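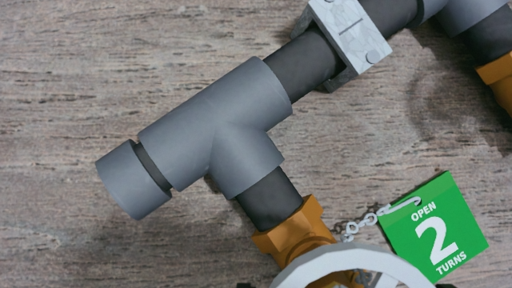

Wrist camera, simulated valve task. Tag reads OPEN 2 TURNS.

Kuusk Valve Set: README

Last updated August 24, 2026
Maintainers: Muchen Dong, Shaimaa Zerouali

Kuusk is a simulated set for comparing parallel grippers on small plumbing parts. Each episode has one arm, one pipe line with three gate valves, and a tag on a chain that tells the policy how far to turn. There are 400 episodes, split evenly between two finger models, Clatar and Grudier.

Camera views

wrist: fixed to the arm, looks past the fingers
room: fixed, looks across the table 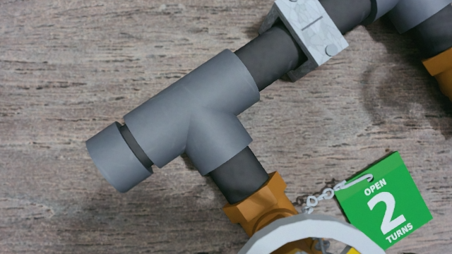
The wrist stream was the hard one to get right. In the April build the fingertips covered too much of the view, so Jonatan Wallin moved the mount and we rendered everything again. Small text matters here, and the camera has to get close enough for the number to be legible. With the tag turned at an angle, as it is next to this white handwheel, the "OPEN" and "TURNS" lines are still easy to read. Episodes where the number can't be read in any wrist view were dropped (37 of them) and are not part of the count above.

Scene contents

Pipe, tees, clamps and valves stay the same in every episode. Loose parts are placed at random on the rest of the table and may be ignored. 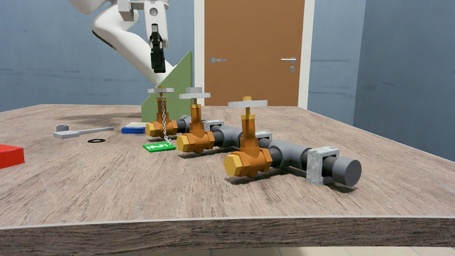

Room camera. Gripper above the back row, green tag on the table.

Comparing the fingers

Both models run on the same arm with the same controller gains. We score chain grasp, tag reading and wheel turn separately — a run can fail one and still count for the others. Chain grasp is where the two differ most. Thin links slip between the Grudier pads if the approach is off by more than 5 mm, 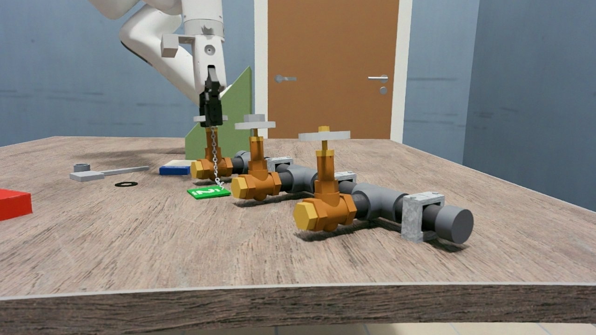 and the Clatar pads put up with around 9 mm before they miss. Wheel turn scores are close enough that we would not pick a gripper on them.

Known problems

Chain physics is stiff at low time steps.
Room view tags are often too foreshortened to read. Use wrist for labels.
Door and wall textures never change, so don't train a background model on this.

Questions about the controller go to Odette Vasseur at Skultusell.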